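**Bakance sets its October budget for bin picking, and asks for a bit of patience**

June 19, 2019

It has been a long spring of spreadsheets at Bakance, and anybody who has walked past Juwita Gunawan's desk lately will know that most of them had the word "gripper" somewhere in the title. We're pleased to say the sums are now finished. The handling group will go to the October spending round asking for money for two picking cells, down from the four pencilled in last year, with the difference going on fingers, fittings, training and spare hoses.

That last item raised a few eyebrows when the draft went round. Juwita, who runs the handling group and wrote most of the plan, says she would happily have asked for more. "Everybody budgets for the arm," she told us over a very welcome pot of tea. "Then you find you've got nothing left for the cables, the bin, the bench it stands on and the person who has to learn how to use it. I'd like us to buy fewer and look after them properly."
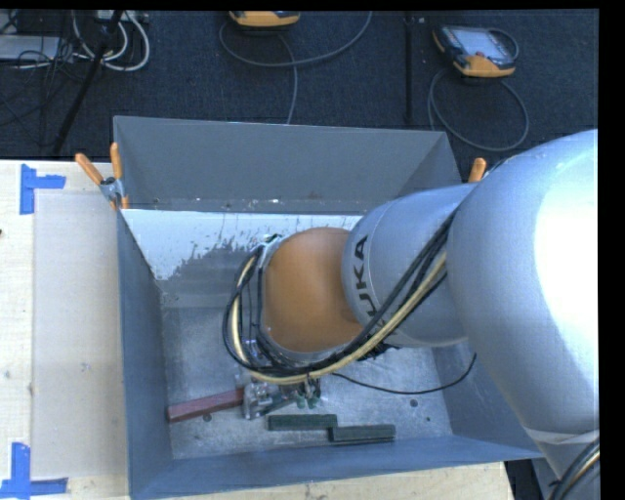 The group has been working with plain rectangular blocks for the trials, as they're cheap and easy to replace, and the results have fed straight into the shopping list. Blocks lying close to the side of a bin are the ones that cost the most time, and so the plan now includes a second set of narrower fingers for each cell. Juwita had hoped to put that off until the following year, but Wanting Lei, who looks after purchasing, talked her round on the grounds that ordering everything together saves on delivery and, just as happily, on forms.

Three suppliers were asked to quote. Sekell came back first and offered the shorter wait, at 14 weeks from order, while Munasinghe asked for 16 but included the fitting and two days of training on site. Livine quoted for the fingers and hoses only. No choice has been made yet, and Wanting would like it known (she has been asked rather a lot in the corridor) that none will be made before the summer break.

There's still the question of where it will all go. The present bench is wanted back by the packing team, who have been very good about lending it, and the plan sets aside a modest sum for a proper steel table and for getting the cabling up off the floor. If you have a strong view about which corner of the building ought to be given over to this, Juwita would be glad to hear it, preferably before she measures up.

Copies of the full plan, including the page on running costs, which is well worth a read if you've ever wondered what a replacement hose comes to, can be had from Wanting in purchasing. Comments should reach her by the end of next week.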